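Nestholm Food Walks: progress report to the Plendmont Fund, September 2026
From Orestis Kontogiannis

Hi Till, and hello to everyone else who reads these. The short version is that the walks are running, people are eating a lot of cheese, and I'm behind on exactly one thing (the printed map, see further down).
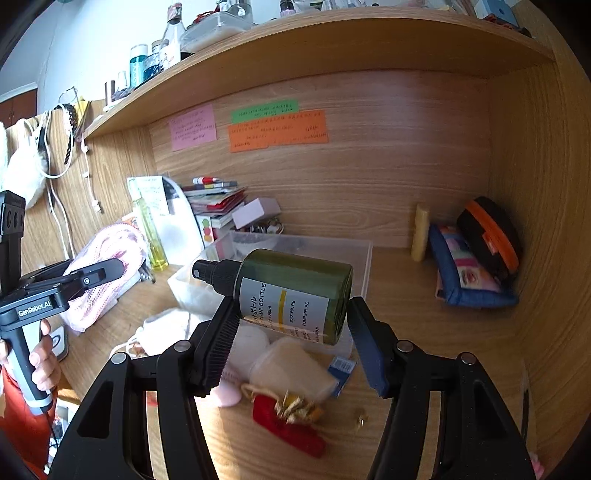

When I last wrote, in April, we had one route and I was leading every single walk myself. We now have three. The Old Harbor walk is still the one everybody books first. The Mill Street walk is mostly bread and beer, and it ends at the Thiele brewery, where they let us sit in the yard if the weather holds. The new one goes up the hill to the Jundetti dairy, and I have to say it's my favorite — you get the whole valley on the way up and a plate of smoked curd at the top!

Numbers, as promised. We've had 1114 guests since the season opened. Our target for the full year was 600, so I'm very happy, though I'll admit I set that target on a gloomy afternoon. Of those guests, 230 came on the free places your grant pays for, mostly families from town who had never been inside the brewery even though they walk past it every day. We cap each group at 15. I tried a bigger one in early summer and the people at the back couldn't hear a word, so that was the end of that.

Money is close to plan. Tastings cost more than I budgeted because the dairy put its prices up, and I covered the gap from the training line, where two of the new guides needed fewer paid sessions than we'd allowed for. Till, I think you said moves like that are fine if I flag them, so consider it flagged. The full sheet is attached.

Now the map. The text is finished and so are the drawings, but the printer wants a different paper size than the one we designed for, and redoing the fold has been a pain. I'd rather have it right for next spring than rush it out for the last few walks. If you need that money spent before the year closes, please tell me soon and I'll see what we can do.

Next up is the winter program: indoor tastings in the old customs hall, shorter and cheaper than the walks, with a soup evening once a month. I'd also like to talk about a German-language guide — we get asked all the time, and my own German stops at ordering lunch.

Come up and do the dairy walk before we stop for the season, if you can. Bring decent shoes, the last stretch is steep.

Orestis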